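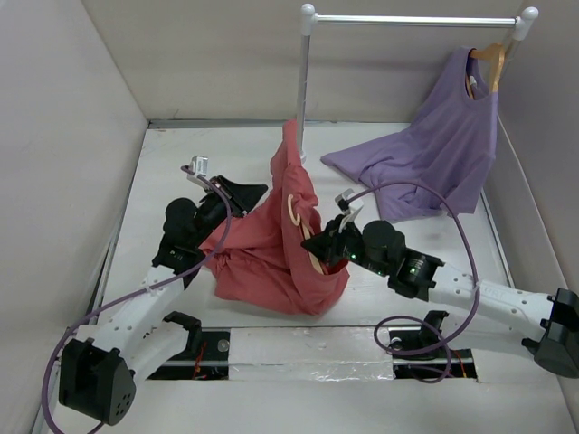
Why did the hanging cell stop in July?

The left gripper lost its grip reading and carried on as though it still had one. The controller believed it was holding a shirt, the right arm believed the left arm, and the two of them pulled against each other until a wrist motor went over its current limit and everything locked. It stayed locked for most of an afternoon while we worked out which of them to blame.

Was anybody hurt?

No. Nhyira Korletey was standing at the bench and was, in her words, mildly startled. One hanger split and a shirt gained a sleeve length it hadn't been sold with.

What was the fault, in ordinary language?

The cable to the left sensor had been flexed more times than it cared for. A conductor inside it broke, but only when the arm was at full stretch, so every test we ran with the arm parked at home came back perfect. The software, finding no new reading, politely reused the last one. Doolan, our control package, had been doing that by design — my design, as it happens.

How long had the cable been in use?

2,871 hanging cycles, according to the log. The replacement interval written in the maintenance sheet was "when needed". It now says 500 cycles, which is a number, and so an improvement.

Why didn't the emergency stop trip by itself?

The emergency stop is a button. It waits for a person. What should have tripped is the stale data check, which compares the age of each sensor reading with a limit. The limit had been set very generously during setup at Bisside and never set back. It is now 345 milliseconds for both arms, and changing it needs a second person's sign-in. Augustina Abugri holds the other password and is not easily talked round.

The arms have frozen with a garment between them. What do I do?

Press the stop first, even if nothing is moving. Then switch off motor power at the wall box and wait for the joint lights to go out. Support the arm you are about to free, as it will sag once the brakes are released. Open the gripper with the manual key, ease the cloth out, and take the hanger last.

Please don't pull the shirt. Everyone wants to pull the shirt. Two locked arms and a stretched piece of cotton make a fairly good catapult, and the hanger is the bit that gets thrown.

Can I just press Resume?

You can, and Doolan will let you, and it will then try to finish the move it was making when it failed. Use Clear and Home, with the cloth out and your hands out too.

Does the same thing happen with the Dultov grippers?

The Dultov set has its cable inside the wrist, so it wears differently. Leilani Oyelaran ran them for three weeks without a dropped reading. They did chew a collar, but that is a separate page.

How do I tell a tired cable from a tangled hanger?

Look at the grip trace on the status screen. A tangle gives a rising, jagged line as the arm fights the cloth. A broken cable gives a flat one, beautifully steady, the sort you might show a visitor. Flat during a move means stop.

Who do I report a fault to?

Valentyna Kravchuk at Urness, with the log file and the cycle count. "It went funny again" has been received nearly 500 times and she has asked for more detail.

Last updated 19 December 2024, after the stale data limit was changed.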